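Home Interviews Paper & Desk Small Spaces Archive Contact

The man who wants your paper off the table

Brunello Caputo talks fast and doesn't sit down much. I got 16 minutes with him on the phone, then another call that evening when he'd remembered what he meant to say the first time. He sorts other people's paper for a living. Not big archives. Kitchens, mostly. Hall tables, the chair by the door, the top of the microwave.

He started in June, two years after leaving an office supply firm called Melis. Works alone, out of his car. His outfit is called Grostance, which he says was his sister's idea and he has stopped explaining it.

"Everybody wants to start with boxes," he said. "They go out and buy boxes. Then they have paper and boxes."

So what do you start with? A clear surface, one holder, and an hour. That's all he asks for. He'll turn down the job if the client wants the whole house done in a morning.

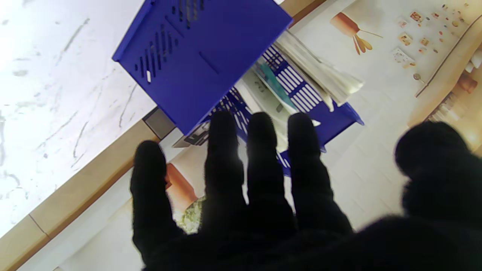
Loose sheets are what slow people down, Caputo says, much more than books or magazines. A book has a spine, you know which way it goes. Paper slumps. Take the blue tray with the white sheets fanning out of one end and their edges starting to curl, which is how most of his jobs look at the beginning. He pulls the lot out before sorting any of it. Knock the stack square on the long side, then the short side, then look at it. Anything in a folder stays in the folder until last.

"People open the folder first because it looks important," he said. "It's usually the warranty for a toaster."

Slots or solid sides? He likes slots. You can see there's something in there. He did have a client who kept finding corners of receipts poking through and hated it, so for her they went solid. "Fine. Her house."

I asked about scanning. Long sigh. He scans when asked, uses a program called Cureo, says it's okay. One client on Kukuvcombe Road had him scan 546 pages and then kept all the paper anyway. He charged her half for the second day. Felt bad about it, he said.

The part he enjoys is books, the thin everyday kind that live in kitchens and never make it to a shelf. Recipe books, kids' books, manuals. He lays them flat before any of them get put away. All of them, covers up, spread out so nothing is hiding under anything else. Then he asks the owner to touch the ones they've opened this year.

"They go quiet. Then they touch six."

Six out of how many, I said. He said it doesnt matter, it's always six.
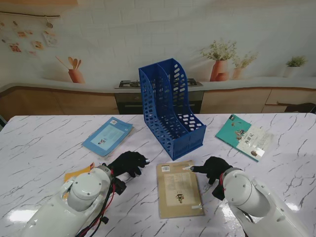

Callum Ackroyd, staff writer

I tried it at home before the second call. Kitchen table, one two-compartment magazine file pushed to the back like the blue one, low side facing me, and the books laid out in front of it. Mine were worse. Less teal and light blue, more gravy.

It does change things, having the holder there already while you choose. You keep looking up at it. Two compartments, and once they're full that's the end of the conversation. Caputo says to use the divider for something real, used every week on one side and used sometimes on the other. Never by height. He got quite heated about height.

"You sort by height and it looks lovely and you can't find a thing. It's a photo. It's not a kitchen."

And the tall back goes to the wall, always, low front toward you so the covers show a bit. I'd had mine sideways for years. Turned it. Better.

I put 12 books in and took two out again because they were jammed. He says if you need a second hand to pull one free you've overfilled it and you will stop using it by the weekend.

What about the ones that don't get touched? He doesn't throw them out. They go in a bag in the hall, and the client has a month. No label on the bag, he's firm on that, a label makes it storage. After the month he comes back and drives it to wherever they want. More than half the bags have been opened by then, he says, normally for one book.

Does his own kitchen look like this. Pause.

"My wife has a drawer," he said. "I'm not alowed in the drawer."

He had another job at four and was already in the car. He called back later to say he'd forgotten rubber bands. Don't use them, they rot and stick to the paper. Use a strip of card folded over the top edge, and write the year on it in pencil.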